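Gripper drops towels in class folding project, what to put on the fingers?

Enikő Pálfi
Our team has a two-finger gripper and has to pick a hand towel off a white table and fold it once. We did 30 tries and dropped the towel on 25 of them. The bare black fingers slide right off the cloth. Closing force is already at the limit our teacher allows. The demo is in December and we can't buy a new gripper. What should we change first?

Makori
Use a thinner towel.

Clillico
Check whether the rules let you change the towel before you do that. Ours didn't.

Put something with grip on the upper part of both fingers. Wrap it tight and keep the edges away from the gap, or they lift and start to fray. Then look at where you grab. A flat piece of cloth gives the fingers nothing to close on, so go for a fold or a hanging edge and let it bunch up between the tips. Change one thing at a time and write down every try. We ended up with 28 pages of notes and used them all in the report.

Ovstead
Agree on grabbing the fold. Also slow down the last bit of the approach. If one finger gets there early it pushes the towel away. And wipe the table, lint sticks to everything.
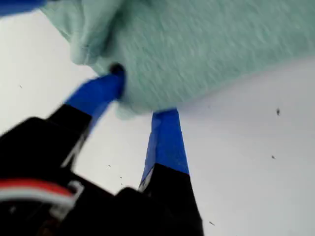

Student Projects: Grippers and Fingers

Blue on the upper part of both fingers, black below, with the mint green towel between them. Put the tips at the lower edge where the cloth bunches, and leave the big fold on the left alone for the first tries.

371 views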